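How Does Wool Become a Sweater?

Wool is the hair of a sheep. It keeps growing all year, the way the hair on your head does. By the end of winter a sheep is carrying a thick coat, and in spring the farmer cuts it off. This is called shearing.

Shearing does not hurt the sheep if it is done with care. The shearer holds the animal still, often sitting it up on its bottom, and runs electric clippers close to the skin. The wool comes away in one big piece called a fleece. A skilled shearer can finish a sheep in 2 or 3 minutes. The sheep walks off looking much thinner.

Washing and combing

A new fleece is dirty. It has mud, grass, seeds and sweat in it. It also has a yellowish grease called lanolin, which helps keep rain off the sheep. Lanolin is washed out of the wool with hot water and soap, and it is not wasted. It goes into hand cream and lip balm.

Clean wool is a tangled fluff. To straighten it out, it is pulled between brushes with many small wire teeth. This job is called carding. Long ago people did it by hand with two flat paddles. In a mill it is done by large turning rollers.

Spinning

If you pull on a bit of carded wool, it comes apart. If you twist it while you pull, it holds together. Try this with a cotton ball and you will see the same thing happen. Twisting fibers into a long thread is called spinning, and the thread is called yarn.

One strand of yarn is fairly weak. Spinners often take two or three strands and twist them around each other. Each strand is called a ply, so yarn made from three strands is called 3-ply.

Sheep come in white, cream, gray, brown and black, and some yarn is left in its natural color. Other yarn is dyed. Before factories made dyes, people used plants. Onion skins give yellow and orange. A root called madder gives red. Leaves from the indigo plant give blue.

Knitting

Cloth can be woven or knitted. In weaving, threads cross over and under each other in straight lines. In knitting, the yarn is bent into loops, and each loop is pulled through the one before it. Loops can open up and close again — that is why a sweater stretches over your head and a woven shirt needs buttons.

There are two basic stitches, knit and purl. A knit stitch looks like a small V. A purl stitch looks like a small bump. They are really the same stitch seen from the front and from the back.

When a knitter changes between knit and purl along a row, and lines them up row after row, the fabric forms raised lines called ribs. Ribbing is very stretchy. It is often used at the cuffs, neck and hem so the sweater grips your body and keeps cold air out. Some sweaters are ribbed all over.

To make stripes, the knitter changes to a new color of yarn at the start of a row and changes back later. On ribbed fabric the stripes do not look straight.

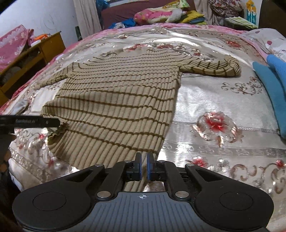 A ribbed sweater with thin stripes. The ribs make the edges of each stripe wavy.

Most sweaters in stores are made on knitting machines. A machine has a long row of needles with hooks, one for each loop. It knits the front, back and sleeves as separate pieces, which are then joined together. Some newer machines can knit a whole sweater with no seams.

Why is wool warm?

Wool fibers are crinkly. The crinkles keep them from lying flat, so there are many small pockets of air between them. Air that cannot move around is good at holding in heat. Your body makes the warmth, and the sweater slows it down on its way out.

Why do wool sweaters shrink?

Under a microscope, a wool fiber is covered in tiny scales, a bit like a pine cone. In hot water, with a lot of rubbing, the scales catch on each other and lock. The fabric gets smaller and thicker. This is called felting, and it cannot be undone. Wash wool in cool water and dry it flat. A wet sweater on a hanger will stretch out of shape.

Not every sweater is wool. Many are cotton, acrylic or a mix. Look at the label inside yours to find out.

Words to know

Fleece: the wool cut from one sheep
Lanolin: the grease in a sheep's wool
Carding: brushing wool to straighten the fibers
Ply: one strand in a twisted yarn
Rib: a raised line in knitted fabric

Written by Usha Reddy. Checked by Clémence Gaillard. Last updated 5th July.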